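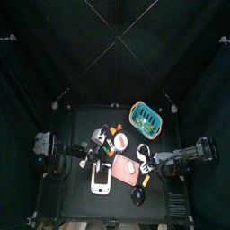 Right arm waits forever for the left arm, left arm waits forever for the right arm

Posted in: Manipulation > Planning and control
Tags: bimanual, task planner, deadlock, collision checking, logging

onumside_basement

I have a two-arm tabletop cell with one overhead camera, and a task planner I wrote myself, which I mention early so you can adjust your expectations. The job is tidying up a toy kitchen. Plates, cups, little pretend food, a basket for things to go into. A toddler could do it, although a toddler would also throw the cup.

The stack, top to bottom:

- Detector and pose estimator on the overhead camera. Gives me a list of objects with poses and a confidence score each.
- Task planner. Picks an object and an arm, makes a little queue for each arm.
- Motion planner. Sampling based, plans each arm separately. The other arm is treated as a static obstacle in whatever pose it had when planning started.
- Reservation layer. I cut the table into square cells, and an arm has to lock every cell its path sweeps over before it can move. It unlocks them when the motion finishes.
- Controller. Joint position streaming, one process per arm. Came with the arms, works fine, I have never touched it and I'm not about to.

With one arm enabled, everything works. With both enabled, everything works until both arms want something near the middle of the table. Then they stop. The grippers hang there over the toys like two people at a doorway saying "after you." No fault, no timeout, CPU at idle. The log just says this, repeated until I get bored:

[planner] left: waiting on cells held by right
[planner] right: waiting on cells held by left

I let it go overnight once out of spite. In the morning it was still extremely polite.

What I've tried:

1. Smaller cells. It deadlocks less often and takes longer to do it.
2. A timeout that makes both arms release their cells and retry. They release at the same moment, retry at the same moment, and lock each other out again at the same moment. Synchronized swimming.
3. A random delay before the retry. Better. Now it gets out of the jam most of the time, then sometimes plows straight into my second problem.

Second problem, possibly related: after a retry, one arm will now and then plan a path that clips the other arm. Not hard, just a tap on the forearm and a protective stop. The planner swears the path was collision free. I checked the path in the viewer and it really is collision free, in the viewer.

Over my last long batch I logged 1,201 pick attempts and 70 of them ended in the lock standoff. I'd love for that number to be smaller without buying a commercial scheduler. Altivo quoted me for theirs and I had to go sit down.

Is there a standard way to do this that isn't "plan both arms as one big robot"? I tried that too. It finds lovely paths and I could grow tomatoes while it looks for them.

gripper_and_regret
Accepted by the original poster

Both of your problems are old enough to vote. Taking them separately.

The standoff. You have two processes, each holding some locks while it waits for more. Any operating systems textbook has a chapter on you. The usual cures all apply on a tabletop.

Take all the cells or none of them. From your log, I'd bet you're locking cells one at a time along the path, so left grabs its half of the middle, right grabs the other half, and there you both are. Make the reservation one atomic call. You hand it the full set of swept cells for the motion, and it either grants the whole set or grants nothing and leaves you holding nothing new. In pseudo-Python:

def reserve(arm, cells):
 with table_lock:
 if any(owner[c] not in (None, arm) for c in cells):
 return False
 for c in cells:
 owner[c] = arm
 return True

That's the entire thing. The lock around the table matters. If your two arms live in separate processes, a threading lock will do absolutely nothing and will look great doing it, so put the reservation table in one small server process and let both arms ask it.

That fixes the case you described, but there's a sneakier one. An arm that has finished its motion is still somewhere. You said you unlock the cells when the motion finishes. So the arm is parked over the middle of the table, holding a toy cup, owning none of the space it's in. The other arm asks for those cells and gets them. I think that's your forearm tap, or half of it.

So: an arm always owns the cells its body currently occupies. When a motion ends, you release the swept cells minus the ones under the arm. Now of course you've brought the deadlock back, because a parked arm can sit on cells the other one needs while needing cells the other one is sitting on. The cure for that is a retreat. Give each arm a home pose on its own side whose cells the other arm is never allowed to reserve. If an arm can't get its next reservation, it goes home and waits there. Reserve the retreat path together with the work path, as one set, so an arm never enters the middle without already owning its way out.

Then pick a priority rule and stop being fair about it. Random delay works on Ethernet because packets don't have elbows. I give the right of way to whichever arm is holding something and break ties by alternating. If that sounds arbitrary, it is. The arms don't complain.

The tap. Read your own description again: the other arm is a static obstacle in the pose it had when planning started. How long does a plan take? Say the sampler chews on it for 2 seconds. In that time the other arm has finished its move and is somewhere else, and your beautiful path avoids a ghost. Your viewer shows the same ghost, so it agrees with the planner. Two witnesses with the same alibi.

Things to do, in order of how little work they are:

Reserve first, then plan inside what you reserved. Get a rough corridor from the task planner, lock it, and make the sampler treat everything outside it as an obstacle. Sometimes no plan exists in the corridor. Widen it and ask again, from home.

Check the path one more time right before you execute it, against the current joint state of the other arm and its committed trajectory. This takes milliseconds. If it fails, throw the plan out.

Look at the timestamps on your joint states. If you're reading the other arm's pose through a topic or a queue, print the age of the message at the moment you use it. I'll wait here while you make a face.

I'd leave your controller alone, like you said. I've never met a person who was glad they touched the controller.

onumside_basement

The message was stale. The queue on the joint state subscriber had a depth I will not be typing in public, and under load the planner was reading poses from the recent past, geologically speaking. Depth is now one. I made the face.

Atomic reservation is in, in its own process. Doing the retreat poses tonight. How do you handle the case where an arm is holding something and has to go home? Mine would cheerfully carry a cup through the other arm's airspace and my swept volume doesn't include the cup.

gripper_and_regret

Attach the grasped object's collision shape to the gripper link when the grasp closes, and detach it on release. Don't get fancy, a box padded on all sides is fine. Compute swept cells after attaching. If you compute them before, the cup is invisible and the cup will find a way to let you know.

Also check that a grasp really happened before you attach. Otherwise a missed pick gives you an arm carrying an imaginary cup with tremendous care.

kallard_fan_2

you should just use Kallard, it does all this for you. two arms, drag and drop. I had it set up in an afternoon

never had a deadlock

quietservo

To the answer above: Kallard runs one arm at a time unless you turn on parallel execution, so I believe you about the deadlocks. It's a decent tool and the behavior editor is nice. But with the default settings the original poster could get the same result by deleting the second arm from the config.

I wanted to add something on the perception side, as it bit me with a very similar stack and nothing in the accepted answer would have caught it.

With an overhead camera, your arms are in the picture. When a gripper hovers over an object it hides part of it, the pose estimator gets creative, and the confidence drops. My task planner took the low confidence to mean the object had moved, canceled the goal, and reassigned the object to the other arm. The other arm came over, hid it even better, and lost the goal in turn. From the outside this looks exactly like a lock standoff. The log will say "waiting" because both arms are asking for cells around the same object.

Two things helped. First, I stopped updating the pose of any object that's assigned to an arm once that arm is within reach of it. The pose is frozen until the grasp succeeds or fails. It feels like cheating. Toys don't wander off much.

Second, I project both arm models into the camera image using the current joint states and mask those pixels before detection. Objects whose last known footprint falls under the mask get marked as hidden, which in my planner is a different state from missing. Hidden means keep believing. Missing means go look. Before that I had one variable for both and it was named "ok".

If you log the object ID along with the waiting message you'll be able to split your failures into real standoffs and arguments over custody. I used the Hsu log viewer for this, with one row per arm and the objects as colors, and my custody battles showed up as stripes. A spreadsheet would do it too.

One caution about masking: it leans on your camera calibration. If the calibration is off, the mask slides off the arm and you start detecting your own wrist. For a while mine was a bowl.

onumside_basement

Added the object ID to the log and reran part of the old batch from the recording. A good chunk of the standoffs are the same object going back and forth. I also have one variable for both states. It is named "valid", so I'm slightly ahead of you.

Retreat poses are working. The arms now go home to sulk when they lose a reservation, and I haven't had a forearm tap since Sunday. Masking is next, and before that, I suppose, the calibration, which I did once in April and have been trusting ever since.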